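### 3.2 Collecting the pawn demonstrations

All demonstrations for the chess task were recorded by remote control, with the operator driving the arm from a handheld controller and watching the wrist camera.

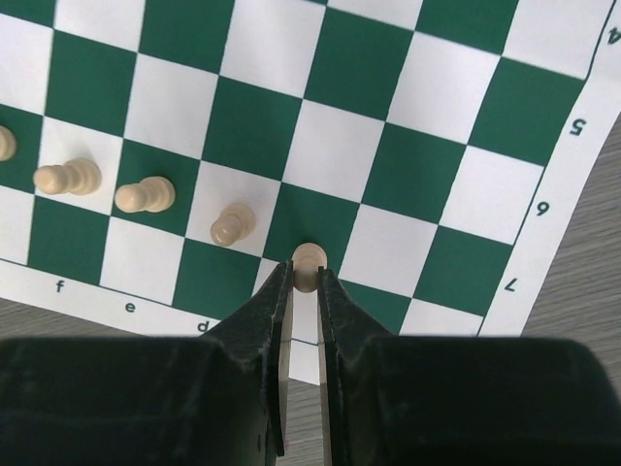

**Figure 2.** Wrist view during a pawn demonstration, with one pawn held between the fingers over the green-and-white board.

We had first planned to guide the arm by hand, as in our work on the Castura sorting task. Hand guiding is pleasant and quick to learn, and it puts a large human sleeve in most of the recordings. The policy trained on those early trials became very good at waiting for a sleeve. We dropped them in August and started over.

Two operators shared the recording. The first, Bhavana Suvarna, plays chess and had to be asked several times to stop improving the position. The second does not play and was faster. Each operator completed 50 practice moves before any data were kept, and the final set holds 1764 demonstrations, each covering a single grasp, move and release.

Pawns were chosen because they are dull. Their rounded heads give the fingers little to hold, and a grasp that is slightly too high tends to squeeze the piece out like a wet bar of soap. Operators were told to close on the collar or below it, then lift straight up before moving sideways. When a neighboring pawn was knocked over, the trial was kept but marked as a failure. We did not record what the operator said.

Remote control brought a fault of its own. Both operators paused over the target square before lowering the piece, sometimes for 3 seconds, and the first trained policy copied this faithfully, hovering like a player who has just seen the mistake. Trimming the pauses from the recordings removed most of the hovering. Section 4 compares the trimmed and untrimmed sets.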